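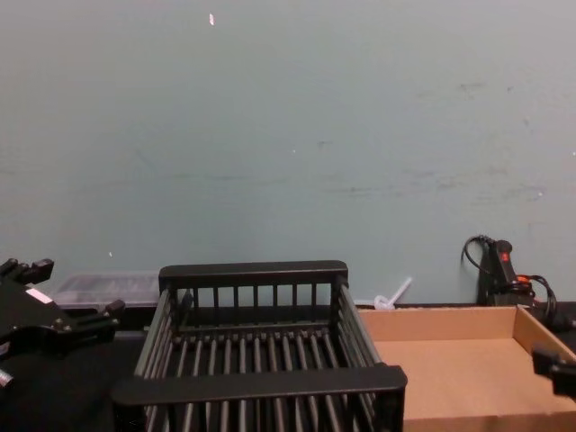 Dish rack vs. towel on the counter: is a rack worth the space?

tallow_pan
Posted 8/3/22
My sister-in-law keeps pushing the Skindilport rack on me. It costs 60 bucks. I've dried dishes on a folded towel for years and nothing bad has happened. The ad says it "cuts drying time by 3 hours." Compared to what? Has anyone here timed it, or are we all repeating the ad?

Begum243
Never timed it. I've had a slatted rack since April and like it fine. Plates stand up, air gets in. I don't need a study for that.

tallow_pan
Air gets at a plate leaning on the backsplash too.

lollanholm_kitchen
A towel stays damp and then smells. You're paying in laundry. That said, I wouldn't spend 60 on one. The Cotari is the same shape for a lot less, and the Skindilport site has 367 reviews that all sound like one guy wrote them.

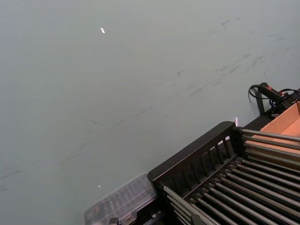
gritscraper
Rods are what I'd argue about before price. Everyone sells the wire floor as "better airflow," but small lids tip over and forks drop through if the spacing is off. The one in the second picture has parallel metal rods set close together and evenly spaced, with narrow slots in the black side panel, so I'd trust it with saucers. A tall stock pot is another story. Also look at the long scuff streaks on that gray top. I'm not saying a rack did it, but I'd want rubber feet before I slid anything heavy across mine.

Begum243
Scuffs come off with baking soda. Mine did.

gritscraper
Depends on the surface. Baking soda dulled a patch of my counter and I'm stuck with it.

lollanholm_kitchen
You probably scrubbed too hard. It's a paste, you wipe it.

gritscraper
I wiped it.

tallow_pan
So far I've got one vote for air, one for less laundry, and a warning about forks. Still not hearing why it's worth 60. Does the Cotari come with feet, or do you buy those separately?

lollanholm_kitchen
Mine came with four. One fell off the first week, so maybe keep some glue handy.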